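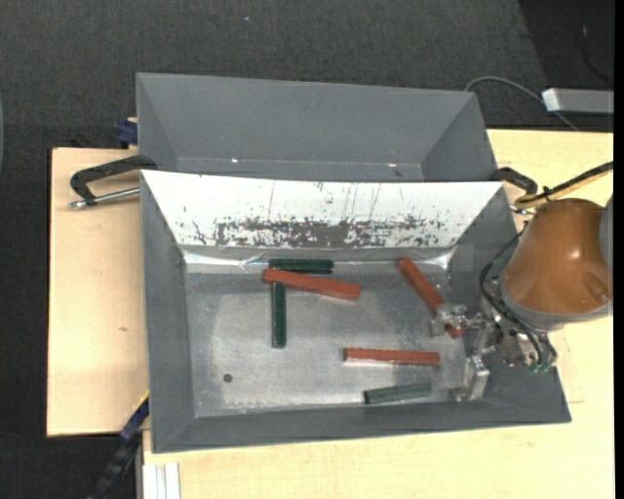 Manju Goel would like it known that she never asked to split the bill for a haircut she got by herself. That was the app's idea. She was sitting in the chair with foil in her hair when Flisico, the payment service she has used for years to pay her half of the rent, offered to divide the cost among her "usual group," a circle that included her landlord. She pressed what she took to be the button for no. Her landlord got the request before she was rinsed.

"He paid it," she said. "Now I don't know where we stand."

Flisico rolled out the feature, called Share Later, in December. It watches for payments that look social and suggests who might like to chip in. The company says it learns from past transfers. Customers say it learns like a puppy does, quickly and about the wrong things. Complaints on the company's help forum include a dentist's deposit sent around to a bowling team, a parking ticket offered to an ex-husband, and a vet bill divided into 86 equal parts after a user was foolish enough to have once collected money for a family reunion.

This week Flisico said it would change the setting so that Share Later is off until a customer turns it on. The update will reach phones over the next 9 days. In the meantime, customers can switch it off themselves under Settings, then Payments, then People, then Suggestions, then a gray line of text reading "More."

The company has also dropped its plan to charge for taking back a request sent by accident. The fee was to have been 39 cents, and it appeared in the new terms of service between a paragraph on arbitration and a paragraph on emoji. A spokesman said the charge had been meant to "encourage thoughtful requesting." Asked whether the app would have paid the fee when the app did the requesting, he said he would check. He had not called back by 4 p.m.

Money already sent is a harder matter. Anyone who paid a request they think was made by mistake can ask for it back through the app, and the person who received it has three weeks to agree. If they don't agree, Flisico will look at the case. If they don't answer at all, Flisico will send them a reminder with a picture of a small waving hand.

Rival services have been enjoying themselves. Golestani, which runs a plainer transfer app used mostly by people sending money to relatives abroad, put up a notice on its home screen saying it "has no opinion on who you had lunch with." Hestik went further and waived its transfer fee for anyone moving over from Flisico before the end of the month. The small print says the offer covers the first 3 transfers, after which the fee returns at its normal rate and the welcome message stops using your first name.

Skemport, the bank that holds customer balances for Flisico, said no money had gone missing and that every payment went exactly where it was told to go. It was in the bank's view a very good month for volume.

Flisico says Share Later will be back in the spring with better guesses. Testers will be chosen from among current customers, who will get an invitation in the app and can accept it or dismiss it. The two buttons will be different colors this time.

Goel has moved her rent to paper checks. Her landlord has asked if she could please go back to the app, as his bank branch closes at noon.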